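How to Finish a Peltow Scanner Replica

Updated 2026-03-21

This page covers the outer shell of the handheld Peltow scanner from Skirnero. It starts from a printed or cast kit that has already been glued together. Lights and sound are on a separate page and should go in after the paint has cured.

Which version are you building?

The scanner changes between the first and second seasons. The early one has a smooth grip and a rough, stone-like body. The later one, often called the Udine version after the episode it first shows up in, is smooth all over and has an extra vent on the back. These steps are for the early one. If your kit has the vent, fill it before you do anything else.

Check the length of the body before sanding. It should be 104 mm from the nose to the back plate. Some older files print short, and the back plate will not sit flush on those.

What you need

Sandpaper in 300 grit, plus something coarser for the seams
Two-part filler
Gray filler primer (I use Ahonen, but any sandable primer will do)
Charcoal and gray-teal acrylic paint
An old stiff brush and a piece of sea sponge
Low-tack masking tape
Matte clear coat

Step 1: Seams

Knock the seams down with the coarse paper, then fill. Let the filler harden fully. Sand it level and run a fingernail across the join. If the nail catches, fill again. Go over the whole shell with the 300 grit and wipe off the dust with a damp cloth.

Step 2: Primer

Spray 2 light coats and let the first one dry before starting the second. Primer shows scratches you missed, so look the part over under a lamp held low to one side. Spot fill and reprime where needed.
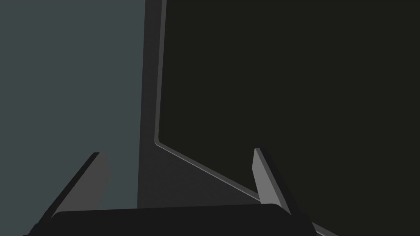 Step 3: Mask the grip

Run tape along the edge where the grip meets the body. Press it down hard with the back of a spoon, especially at the corner by the trigger. The grip stays smooth, so cover all of it.

Step 4: Texture the body

Thin a little filler until it spreads like yogurt. Dab it onto the body with the stiff brush, working in one direction, then press the sponge into it while it is still soft. Keep the layer under 2 mm thick or it will crack as it dries. Do not try to make it even. Screen captures show long plain patches with a few creases in them, and most replicas end up too busy.

When it is hard, rub it lightly with used sandpaper to take off the sharp points.

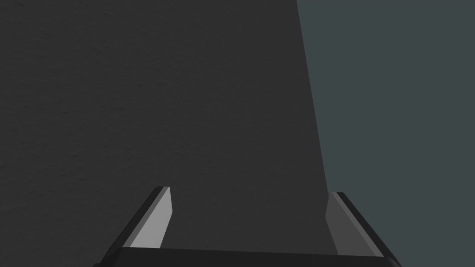 Dark charcoal with a shallow, uneven relief; flat gray-teal on the right.

Step 5: Paint

Paint the body charcoal. Brush it into the low spots first, then cover the rest with a sponge. Leave it overnight. Mask the body, uncover the grip and paint that gray-teal in thin coats.

Step 6: Clear coat

Pull all the tape before the clear coat goes on. Spray matte clear over the whole shell and hang it up to cure. The trigger and dial go on last. Test the dial before you glue it, as paint in the socket will make it stick.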